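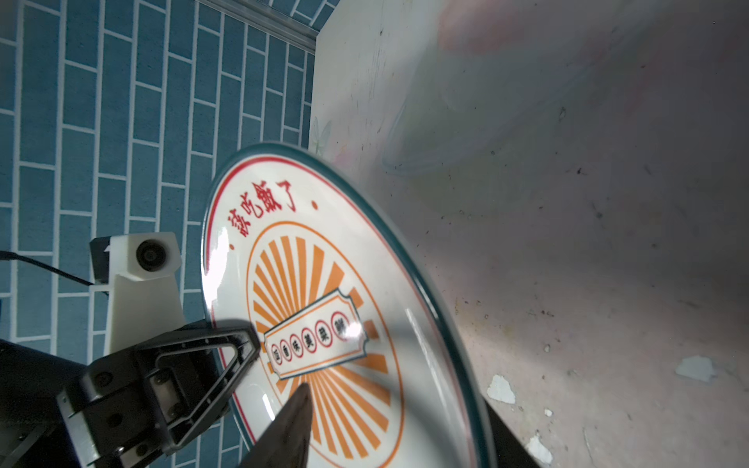 From: Khadija Fahmy
To: Gurnatetti supper list
Date: 4 Jun 2018
Subject: Re: [gurnatetti] The shared supper, and who is bringing what

Dear Zinash, dear all,

What a lovely long message to come home to, and I'm sorry it has taken me a few days to sit down and answer it properly. My sister was staying, and you know how it is when she's here, the kettle never gets a rest and nothing gets written.

Zinash Gebretsadik wrote:
> I have booked the hall on Pulano Street again for the last
> Saturday's worth of hours they would give us, which is noon
> until nine. The rent has gone up and we now pay 600 for the
> day, with the kitchen included. I have a few worries. The
> first is that last year we had four pots of rice and hardly
> any vegetables. The second is that people went home without
> their dishes, and I still have a blue casserole in my garage.
> Could someone who has done this longer than I have tell me
> how you used to manage it?

I suppose I am the someone! Magdy Mahrous and I ran the supper for years before we moved across the river, and we made every mistake there is to make, so let me pass along what I remember.

About the rice. We used to ask people what they were bringing, and everybody very politely said "whatever you need," and then they all made rice, because rice travels well and feeds a crowd. What worked better was going by street. The Lurero end brought vegetables and salads, the houses by the school brought something hot, and the apartments brought bread, fruit and sweets (a lot of those kitchens are tiny, and it didn't seem fair to ask for a stew). People grumbled a little the first year and traded with each other over the fence, and that was fine too. Hanane Abdel Rahman always swapped so that she could make her lentils, and I would never have stood in her way.

Please do leave the long tables where the hall puts them. We tried a big square once so everyone could see each other, and it was very pretty, but you couldn't get to the middle of it without climbing on something. Two serving tables, one for dishes with meat and one for dishes without, and folks can walk down both sides. Put the plates at the end nearest the door and the forks at the far end, or people try to carry everything at once and drop it.

Now, the dishes going astray. Masking tape on the bottom, with a last name and a phone number, written before you leave the house. Tape that goes on at the hall never sticks, everything is steamy by then. Ashraf Benmoussa used to stand at the sink at closing time and read the names out loud like a school roll call, and I think we only lost one lid in all that time. Zinash, I have a feeling your blue casserole belongs to the Tazi family. Theirs had a chip in one handle, so have a look.

On money, I'd gently say don't sell tickets. We did it once and spent the evening making change. A jar by the coffee did much better, with a card on it saying what the hall costs. People are generous when they know the number. We took in 503 that first time with the jar, and I remember it exactly because Magdy counted it on our kitchen floor with the cat walking through the piles. If you come up short, write to the list afterward and say so plainly, and it will come.

A few smaller things while I think of them. The left-hand oven runs very hot, or it did. Bring your own dish towels. Somebody should have a key to the supply closet, since the hall office closes at 3 and the extra trash bags live in there. And start the children's food early! They can eat and then run around outside while the rest of us are still finding our chairs.

I can bring my big salad bowl and two folding tables, if someone with a wagon or a truck could pick up the tables the evening before. I'll also make the orange cake, the one with the syrup, though I need to hear from anybody who can't have nuts so that I can leave the almonds out of one of them.

Hanane, are you still on this list? Would you send Zinash your sign-up sheet, the one with the streets down the side? I had a copy but it went with the old computer.

I am so glad this is still going on, and so glad it's in your hands, Zinash. Call me any evening after supper if it's easier to talk. My number hasn't changed.

With much love to everyone,
Khadija

--
You are receiving this because you are a member of the Gurnatetti supper list.
To leave the list, reply with the word "leave" in the subject line.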